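Drikusberg Trading – Table Linens, Lamps & Small Office
Home > Room Sets > Work Table Set No. 426

Work Table Set No. 426
Cloth by Pradatex, lamp by Urnora, lidded box by Venckus
Table and chairs sold separately

The makers send us their own copy for each of these items, and we have cut most of it. Pradatex says its cloth will "transform any workspace." It is a tablecloth. It covers a table, it hides scratches, and it makes a plain room look a little more like somebody eats breakfast there. If that is what you want, read on. If you want a desk surface to write on for eight hours a day, get a desk pad.

The three pieces can be ordered together or one at a time. The set price is lower, but not by much, and we would sooner you bought only the lamp than bought all three and sent two back.
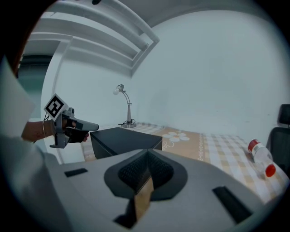

The cloth

Beige and white gingham check, with a wider tan-brown band running down the center and over the front edge. The band has thin stripes at its sides and a white daisy with a yellow center printed near the top. Farther down there is some white script lettering in a thin hand. It is faint against the tan. We asked Pradatex whether it could be made darker and were told that it is meant to look that way.

Two things to know before ordering. First, the band has a front and a back, so the cloth only looks right one way around. On a table pushed against a wall the daisy goes toward the wall and the lettering hangs over the edge facing you. Second, the check will show you every inch you are off. Line up a row of squares with the back edge of the table first and let the front fall where it falls.

The maker calls it "wrinkle free." We don't. Iron it once on the wrong side when it comes out of the package. Machine wash warm, no bleach.

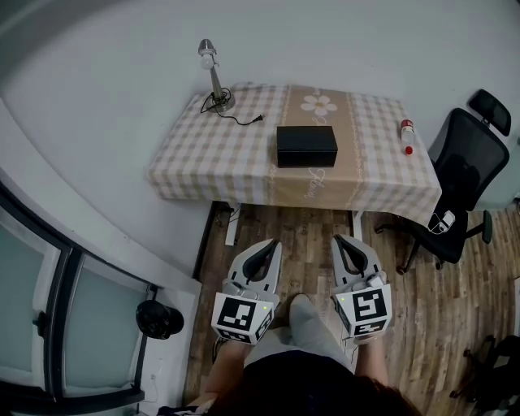

Cloth, lamp and box on a table with white metal legs. Office chair not included.

The lamp

Urnora's silver desk lamp has a slim neck, a small head and a round metal base. It takes up very little of the table, and that is the best reason to buy it. The box says "fills the room with light," which no lamp this size does. It is rated for 3,000 hours per bulb under the maker's own test. We have not run one that long and neither, I suspect, has anybody writing their packaging.

The cord is black. On a pale cloth you will see it, and what you don't need tends to end up coiled around the base. We suggested a white cord in August and got a polite letter. If the cord bothers you, stand the lamp near the back edge and drop the slack behind the table before you put anything else down.

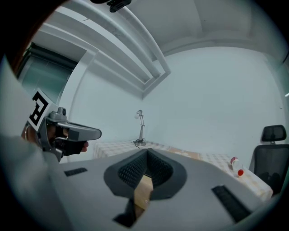
Bulbs are the other running cost. One comes with the lamp. Replacements are an Urnora part, sold by us in pairs, and we can't promise that a cheaper bulb from the supermarket will sit properly in the head. Some customers say theirs does. We have had one back with a cracked collar, so the warranty stops if you try it.

The box

A black rectangular box with a lid, matte finish, from Venckus. The catalog has it as a "document solution." It holds papers, chargers, tape, whatever you sweep off the table when people come over. No lock and no dividers. The flat top is handy, but the maker gives no load figure, and until it does we would keep heavy things off it.

Matte black shows dust. A dry cloth takes it off – furniture polish leaves a smear.

Will it suit your room?

The set looks best against plain walls, white or light gray. We tried the cloth in front of a patterned wallpaper and it was a mess. A black mesh-back office chair next to it is fine, if not pretty, and the warm brown of a wood-look floor goes well enough with the tan band.
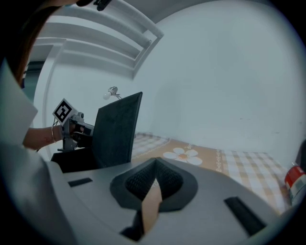

Ordering and returns

Cloth length over the table: please measure. A front drop much longer than you need will get caught by chair arms.
Set weight packed: 700 grams more than the sum printed on the three labels. We weighed it.
Stock: almost 80 sets as of October 14, 2000.
Returns: cloth unwashed, lamp with its bulb, box with its lid.

Questions about the cloth go to Siiri Hirvonen in linens. She will tell you if it's wrong for your table.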